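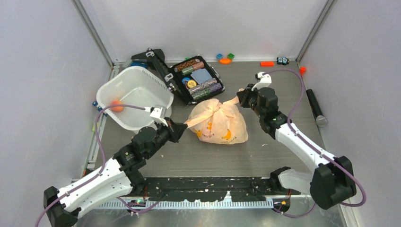

Week 2: Why your knots slip

OK, picking up where we left off. Last time I went on (and on) about fibers, and I promised we'd get to knots, so let's go!

A knot holds by friction. When you pull on the rope, the turns press against each other, and the harder they press the harder it is for anything to slide. Slick cord gives you less grip, so you need more turns. That's really most of the theory, and I'll only put a little math on the quiz.

Every knot also weakens the rope. Bending it sharply puts most of the load on the outside of the curve. For our class problems, let's say a good knot keeps 70 percent of the rope's strength and a splice keeps 90. Those are my numbers for homework, so please don't hang off a cliff with them.

Square knot vs. granny: both are 2 overhand knots stacked up. In the granny you go the same way twice, and it creeps loose under a jerky load. I tied my sneakers with grannies until college (sorry, Mom).

For next time, read the Bimdale handout up to the bowline and bring a yard of cord. The Notby cord in the supply closet is fine, but it's slippery, so leave long tails!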